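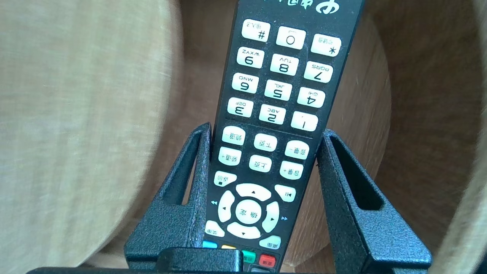

床头柜到底选圆的还是方的？聊聊客房床头那一小块地方

版块：小客栈装修与软装
标签：床头柜 客房 遥控器 座机

楼主 Wannasri小院
各位好！我们家的小客栈在收尾阶段，一共19间房，墙刷完了，床也到了，现在卡在床头柜上，和合伙人吵了好几天（友好地吵）。我是坚定的圆桌派！圆的没有尖角，半夜摸黑起来不磕腿，放在墙角也显得软和，整间房一下子就不像宿舍了。合伙人Decha Meesuk觉得圆的浪费地方，方的往墙边一靠，严丝合缝，还能带抽屉。
我看中的那款是木头的，双层，圆面，直径39厘米，Grikon家的，一张525。他看中的方柜便宜不少，可是那个漆面我真的喜欢不起来……
大家家里或者店里用的什么？越具体越好，我连遥控器放哪儿都想听！

2楼 圆规先生
圆桌派握手！我以前住的房子墙角也是个圆的，用了好多年，搬家都舍不得扔。圆桌摆墙角有个好处，后面会留出一个小三角，插头和线正好藏进去，打扫的时候拖把头也伸得进去。方柜贴墙，线就只能从侧面绕，绕着绕着就夹断了。
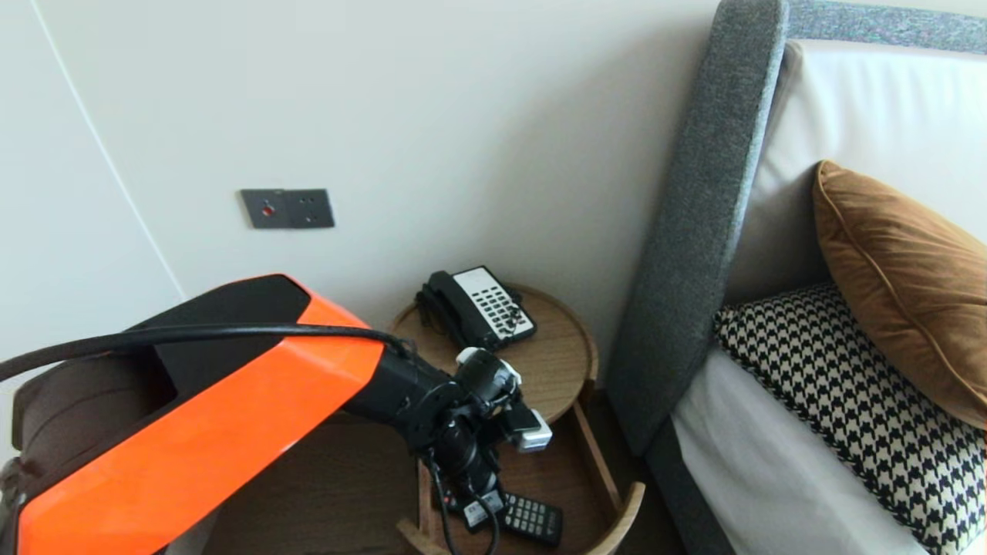
墙角的木质圆床头柜

选的时候注意看桌沿。带一圈凸起的最好，笔、硬币、耳塞都不往下滚。有的圆桌是纯平板，好看是好看，客人半夜一翻身，手一扫，眼镜就飞了。

3楼 Prasert Kaewkla
我来唱个反调。圆桌39厘米太小了！你算算上面要放什么：台灯、水杯、手机、书，再来一部电话，客人的东西往哪儿搁？我在Prestby那边管过几年客房，最后全换成了带抽屉的方柜，投诉明显少了。圆的放自己家里我一百个赞成，放客房要慎重。

4楼 楼主 Wannasri小院
回复3楼：台灯我打算装壁灯！不占桌面。水杯放上层，书和杂物放下层，这样应该够吧？
电话我还在犹豫。现在谁还用座机呢，可我小时候住招待所，最喜欢的就是拿起听筒听那声长音，太有仪式感了……

5楼 Boonsong Sangkhawat
座机留着！强烈建议留着！年纪大的客人不会用微信叫前台，手机没电的客人也不少，拿起来按一个键就能找到人，多踏实。我店里有位老先生，每天早上七点准时打前台要热水，聊两句天气再挂，我们值班的都盼着他这通电话。
挑电话就三条：按键要大，听筒要沉一点，底座别太轻，不然一拉线整个就跟着跑。颜色我偏爱黑的，耐脏，和木头色放一起特别好看。
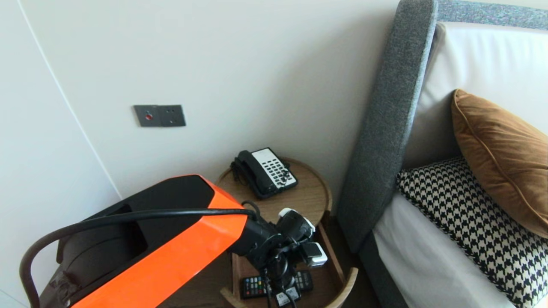 双层圆几配黑色座机

黑配浅木色，怎么看怎么顺眼，比米白的耐看多了。

6楼 半夜找拖鞋
黑色耐脏？黑色显灰啊！我家黑电话隔天就一层白毛，用什么擦都有印子。同意留座机，不同意黑的。

7楼 Boonsong Sangkhawat
回复6楼：拿微微潮的超细纤维布，顺着一个方向擦，别喷清洁剂。按键缝用软毛牙刷。你试试再来骂我，哈哈。

8楼 圆规先生
说到缝我想起遥控器。各位，遥控器才是客房里最脏的东西，没有之一！白色橡胶按键那种，用久了边上一圈发灰，客人一拿就皱眉。我的办法是棉签蘸酒精，一颗一颗地擦，拧干再擦，别让酒精流进缝里。字会不会掉看印刷，有的擦一年都没事，有的几次就花了，先在不常用的键上试。

9楼 Prasert Kaewkla
套个透明热缩膜不就完了，换客人擦一遍表面，省多少事。

10楼 圆规先生
热缩膜手感太差了！按下去像隔着保鲜膜摸苹果。而且边角一翘起来更藏灰。这个我绝不让步。

11楼 半夜找拖鞋
支持圆规。膜这东西我住店看见就想撕。

12楼 楼主 Wannasri小院
你们太能聊了，我一边吃饭一边记笔记！遥控器我准备放在电视下面，配一个小托盘，Decha说应该放床头，躺下就能拿到。我们俩又开始了……

13楼 Rorkthorpe来的阿苏
床头！当然是床头！谁躺下以后还愿意爬起来找遥控器呀。
我叫Suryani Entili，做软装的，圆方之争我也说两句。楼主先别看桌子，先量床。床垫上沿离地多高，桌面就和它差不多高，低一点点可以，千万别高，高了躺着伸手会碰倒杯子。再量床边到墙的距离，桌子两边都留一点空，换床单的人才塞得进手。客房保洁最恨的就是桌子和床死死顶在一起，每次都得先搬桌子。

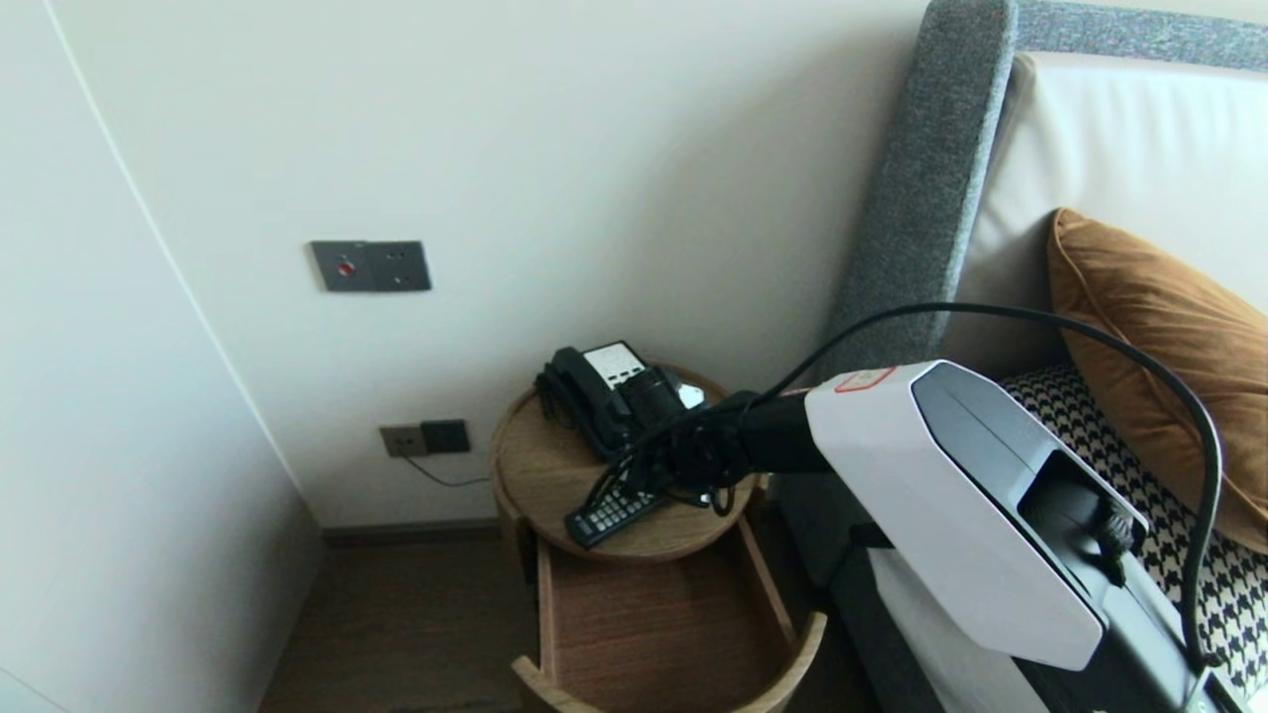
然后是线。电话线、充电线、台灯线全挤在桌面上，再漂亮的桌子也白搭。买那种粘在桌腿内侧的小线夹，一条线一个位置，多出来的长度绕好，用魔术贴扎住，放到桌子后面。别用扎带，下次要换电话还得拿剪刀，容易剪错。墙上插座要是还能改，就改到桌面以上一掌高，客人不用趴地上找。

14楼 楼主 Wannasri小院
天哪，我刚跑去量了床，床垫比我想的高！Grikon那张桌子低了一截，得问问能不能加高桌腿。
插座来不及改了，墙都刷好了，心痛。

15楼 Prasert Kaewkla
加高桌腿要当心，圆桌底盘小，一高就晃。放一杯满水，推一下床，看洒不洒。洒了就老老实实买方的。

16楼 Suryani的学徒小宝（Boonsong Chaimongkol）
可以问厂家要加重底座，有的给配。我们上次做的一家就是这样处理的，稳得很！下层再放两本厚书，也能压一压。

17楼 楼主 Wannasri小院
决定了：先买3张圆的试三间房，同时Decha也买他的方柜放隔壁，住过的客人各问一句喜欢哪个。座机都留，黑的！线夹今晚就下单。
遥控器放床头，这一条他赢了。

18楼 半夜找拖鞋
黑的……行吧，记得买牙刷。蹲结果！

19楼 圆规先生
试住名额还有没有？我可以专程去睡圆桌那间。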